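Brunton border talks: your questions

Updated 16 Oct 2025. Quick answers, more as we get them. Send corrections to the news desk.

What are the talks about?
Reopening the road crossing between Trikadari and Skodon. Closed since January. Freight first, then people — that's the order both sides put in writing, anyway.

Who is in the room?
Two delegations, plus a mediator. Manaia Baxter leads for Trikadari, Ramiro Iglesias for Skodon. Tomomi Ebihara is mediating. Press not allowed past the lobby.

Is this a peace treaty?
No. There was no war, so no treaty. It's a border protocol, 13 articles in the draft we've seen. Could be fewer by the time anyone signs. 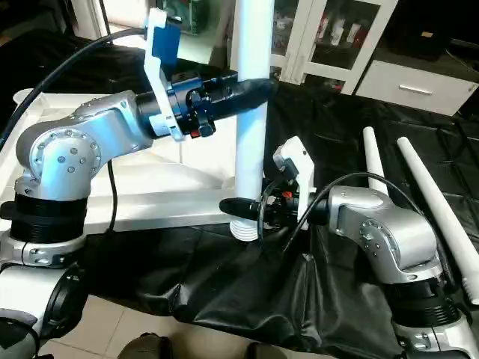
Why is the joint patrol clause such a problem?
Joint patrols mean officers from both sides working the same strip of road, and neither capital wants its people taking orders from the other. Shared ground, separate command. Think of the two silver arms reaching toward each other around that tall white pole: same spot, each coming from its own side. Now try writing rules for who moves first. Article 4 tries, in three paragraphs, and Skodon has asked for the middle one to come out.

Who gets to cross if it opens?
Permit holders from the border towns. There are 409 names on the first list. Everyone else waits for the second phase, no date for that yet. Family visits are in the draft but in brackets, meaning not agreed.

Will my old permit still work?
Probaly not. Both sides want new ones. Don't pay anybody who offers to renew an old one for you.

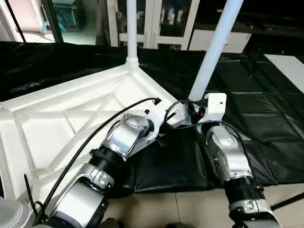

What happens if they don't agree?
Crossing stays shut. The freight detour through Drivilent stays open either way, that's a seperate deal. Talks could resume in January.

Does parliament have to vote?
In Trikadari yes, both chambers. In Skodon the cabinet can approve it alone — opposition is challenging that in court, no ruling so far.

Why Brunton?
Neutral, and near the road. Neither side would travel to the other's capital.

What do people in the border towns think?
Mixed. Shop owners mostly want it open. Some farmers don't, they remember the truck lines. We've had a lot of mail on this one.

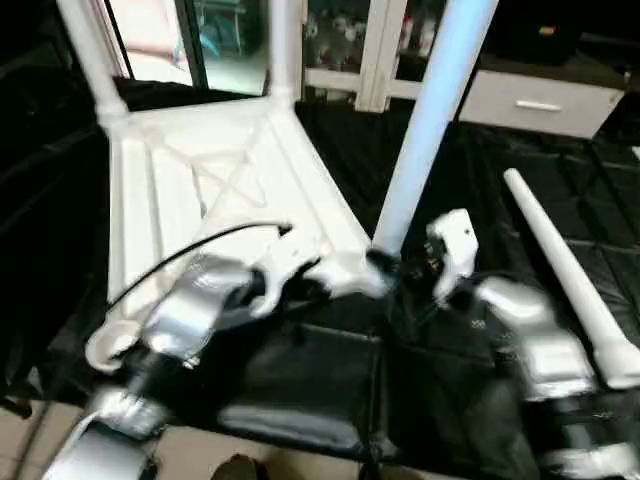

Glenys Pomare wrote that she'd take a bad agreement over another winter of driving through Drivilent to see her sister, and that the permit list should of been published weeks ago. Tipene Tuhiwai disagreed, said a rushed deal would just mean a second closure.

Where can I read the draft?
Not released officially. We'll post the full text once it's signed or someone clears us to.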